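The Fruit Basket Is Back at Brultley Hall

Those of you who come to the hall in the mornings will have noticed that we are putting fruit out again, after a winter in which the cookie tin had things entirely its own way. It started in January, when we sat down with the kitchen budget and found $533 left over from the holiday supper (we had been saving it for a new urn, but the old urn keeps going, bless it). A little of that went to Ruggiero's on the corner, where they still let you pick through the crates yourself and don't mind if you take all morning over it.

We have 12 baskets now, enough for the tea tables and a few over for the reading corner. They are the low, open kind, so even those of us with stiff hands can reach in without a struggle, and they stack nicely in the cupboard afterward. 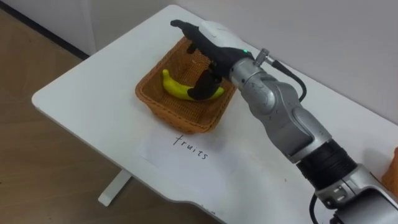

One reader wrote in to ask whether we could please keep bananas apart from everything else, as hers at home turn the pears to mush in two days flat. Marjoram House over in Birkomthorpe does it that way, she says, and they hardly throw anything out.

We talked this over at some length, as you can imagine, and we think she has a point. Bananas do hurry other fruit along, and a warm hall doesn't help. So for the next month we'll try keeping them to themselves in the morning and see how much ends up in the compost bucket.
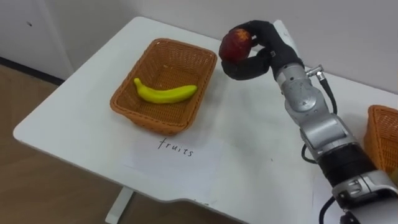

Apples are the other thing people keep asking for, and we're glad to oblige, especially with pie season never very far from anybody's mind. We do like a good deep red one with those little yellowish speckles and streaks on top, and it looks so cheerful near a yellow banana that it seems almost a shame to separate them! Still, a second basket is easy enough to find, and there's plenty of room on the tables. If you have a tree at home and more apples than you can use, bring a bag along and leave it on the kitchen counter before 15 minutes to ten, when we start setting up. Windfalls are welcome too, but please put those in a separate bag so we can use them for sauce.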